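Section 3: Setting up the table kitchen

The Nokasstead kit goes out in one crate and comes back, on a good day, in the same crate. This section covers the part between unpacking and the first omelet. If you've used the kit before, read it anyway. The people who have used it before are the ones who lose the pan.

3.1 Before anything gets hot

1. Wipe the table and let it dry. Put the burner down flat, with its controls facing the side you plan to stand on. Reaching over a lit burner to turn it down is a habit you only need to try once.

2. Check that the pan supports or plate are clean. Last renter's rice counts as not clean.

3. Take out the hatchet and look it over. It's the small one with the pale wooden handle, and it is for kindling, outdoors, on the block. Hold it by the handle, head up, and check that the head doesn't wiggle. If it does, put it back in the crate and write "wiggles" on the tag. 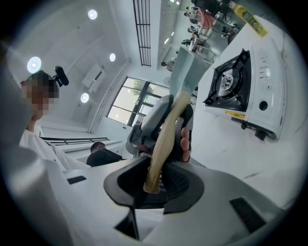 4. Put the hatchet away before you start cooking. It has its own slot in the crate lid. It is not a kitchen knife, a meat tenderizer or a bottle opener, and yes, each of those is on the list for a reason.

CAUTION: Never leave the hatchet on the same table as a burner in use. You will reach for one thing while thinking of another.

3.2 Cords

5. Run any power strip along the floor, off to one side, where you won't be walking. Left or right is up to you. Across the middle is not.

6. Leave slack between the strip and the tabletop. A tight cord at shin height works beautifully as a tripwire and poorly as anything else.

7. Total load on one strip must stay under 2000 watts. The kettle is a greedy thing, so run it by itself and drink your tea early.

NOTE: The strips are white and so is everything else you brought. Count on forgetting one when you pack up.

3.3 Pan and oil

8. Set the rectangular pan in the middle of the burner with the wooden handle toward you. The handle will stick out past the front, which is fine for cooking and bad for anyone who walks by with a loose sleeve. Roll your sleeves up.

9. Screw the cap on the oil all the way and keep the bottle to one side of the burner. The bottles are small and they roll.

10. Start on low. The rolled omelet takes patience and 3 thin layers. One thick layer makes scrambled eggs with corners.
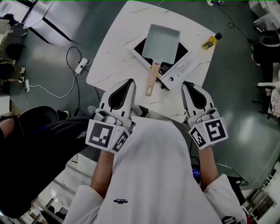

Urszula Kozłowski
Kit Manager, Nokasstead Equipment Library

11. When you're done, turn the burner off at the control first, then deal with the pan. Give both 20 minutes longer than you think they need. I've repacked a melted crate liner, and I would like to keep that number at one.

12. Wash the pan by hand with a soft sponge. Steel wool takes the coating off very efficiently. Don't soak the handle.

13. Coil the cords loosely and lay them on top. If you wind them around the burner, Tadeusz Szewczyk in returns will unwind them, sighing, and he keeps notes.

Missing parts: see Section 5. For stains on the table, see Section 6, then the deposit form.

Guide revised Jan 8, 2020

200 shares | 3 comments
© Nokasstead Equipment Library | Contact the kit desk, ext. 2472 | Back to top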